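The Cable Job

Take 63. Or the one after. Lost my place when the kettle went.

I have the right arm and the left arm and my own two, which hang in the handles in front of me like wet coats. Every time I close my fingers, a gripper at Fikgate closes. Fikgate is a long drive from Irnley and I've never seen it. I know the wallpaper though. Birds, snow, pine cones. I could draw you that wallpaper.

The job is cables. Pick up, bring together, put in, pull out, lay down. 300 good ones by the end of March, the contract said, and it said good in capitals. I get paid by the good ones. A bad one is when you drop it, or nudge the box, or sit there too long thinking.

I think too long. Mum used to say so, and she never saw me near a plug.

"You're hovering," says the voice on the headset. It's always the same voice, I call it Flanville because that's where the call comes up from.

"I'm lining up."

"It'll learn the hovering."

That's what gets me. It learns all of it. The little shake before I commit. The way I come in from the left, becuase I hurt the right wrist at the cannery and never got it straight again. Somewhere there's going to be 1000 of these arms favouring a wrist that doesn't hurt.
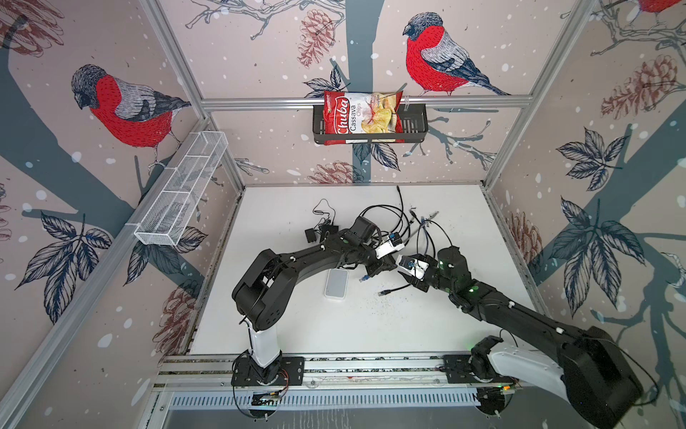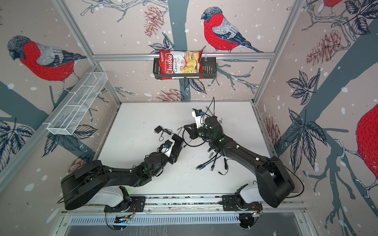

So I tried to do it like somebody else. Did nine takes as my brother. Fast, rough, no looking. Seven of them bad. Flanville didn't say anything for a while, and then, "Did you swap out with someone?"

"No."

"Go back to how you were."

Went back to how I was. Slow in, wee shake, commit. Felt the handle push at my palm when the plug met something. You can't feel a cable through it, not properly, just a sort of no and then a sort of yes. I live for the yes. Sad, at my age.

Supper was toast over the sink. Came back and the chips were still in their basket, up there where none of my fingers can get them. I've wanted those chips for weeks. Asked once if I could have a go at the bag, off the clock. Flanville said the bag wasn't in the task.

Night of take 300 I did it with my eyes half shut. In, yes, out, down. Sat there. Waited for the light to go off in the room at Fikgate.

"Leave your hands out of the handles a minute," Flanville said. "We're going to let Yap have a try."

Yap is what they call it once it's going on its own. Didn't know it was that night. Would have put on a clean shirt.

I took my hands out. Put them under my legs so I wouldn't.

The handles moved. They do that, they follow along, it goes both ways. Left one first. It slid in from the side and stopped short, and in my kitchen in Irnley, with nothing holding it, the handle gave a little shake.

"See that?" Flanville said. "We get that on every run. We were going to filter it out."

"Does it go in without it?"

Long quiet on the line. Typing. A chair.

"No," Flanville said. "Tried it 308 times."

I watched the handle hang there, making up its mind. Didnt touch it. My wrist ached something fierce and I let it ache.

"Go on then," I said. Not to Flanville.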